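Sourdough Discard: Your Questions, Sorted

Everything people ask me once the jar has taken over the fridge.
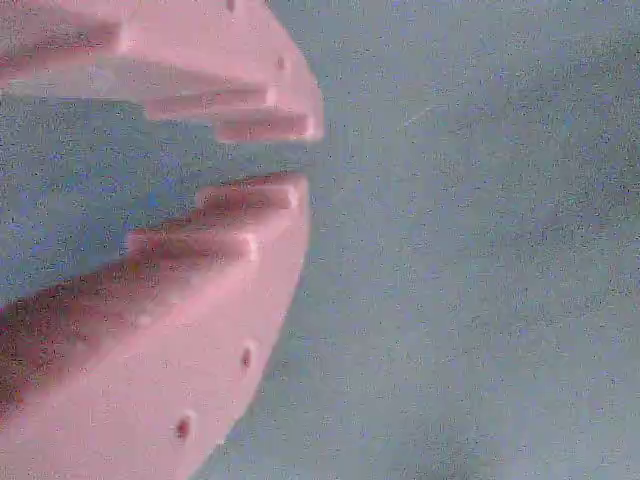
Pink jaws, up close.

What is discard, exactly?
It's the portion of starter you take out before feeding the rest. Flour and water with a sour attitude. You can bin it, but you paid for that flour.

How long does it keep in the fridge?
I use mine within a week for anything mild, like pancakes. Older than that and it goes into crackers, where a bit of tang is welcome. If it's pink, orange or fuzzy, throw out the lot and scrub the jar.

There's grey liquid on top. Have I killed it?
No, it's hungry. Stir the liquid back in for a sharper flavour or pour it off for a milder one. Mine has been neglected through an entire August and came back sulking but alive.

Can I put it straight into any recipe?
Most of them, within reason. My starter is equal weights of flour and water, so 94 grams of discard means 47 of each. Take those amounts off the flour and liquid in the recipe. I've done this with muffins, banana bread and one regrettable custard.

Will it make things rise?
Not in any hurry. Pancakes and muffins still want their baking powder or bicarb. Hường Khương wrote in to say she left hers out and had made coasters.

What's the easiest thing to start with?
Crackers. Mix 246 grams of discard with 3 tablespoons of melted butter, a good pinch of salt and whatever dried herbs are at the back of the cupboard. Spread it very thin on baking paper, score it after ten minutes in a moderate oven, then bake until it's coloured all over and snaps. Thick patches will stay chewy, and you'll be the one eating them.

Can I freeze it?
Yes. Ice cube trays are handy, though label them. Vusumuzi Hlongwane has written to me about a gin and tonic.

Do I need to name my starter?
Apparently. Mine is Gökçe. It has not improved the bread.

Does the type of flour matter?
Rye discard is lovely in crackers and a bit heavy in pancakes. Wholemeal sits somewhere in the middle. Plain white goes with everything.

How do I end up with less of it?
Keep a smaller starter. A couple of spoonfuls in the fridge is plenty for a loaf on the weekend - feed it up the night before and stop running a flour charity.

Page last updated 05/11/2024. Questions about custard will not be answered.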